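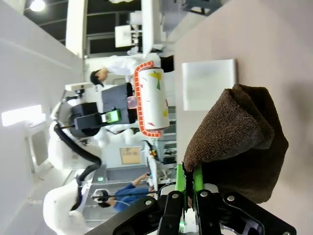
Marit Nordin folds towels for a living, more or less. Seven years at the Skistberg guesthouse, laundry side. Caught her between loads, 3 in the afternoon, coffee in hand.

Brown terry first. "Shows every bit of lint. White fluff, you see it from the door." So a lint roller stays on the table, always. One pass before folding, one after. "Not hard. You press, you pull up the loops."

And the fold? In half, in half agian, then roll. "People bunch it up and call it done. Then the edge goes fat and it wont stack."

Softener she skips. "Towels stop drinking." She learned that from Edeltraud Hollenstein, who ran the room before her and got through 500 towels in a busy October.

Buzzer goes. Marit's up. "Shake them out first, write that down."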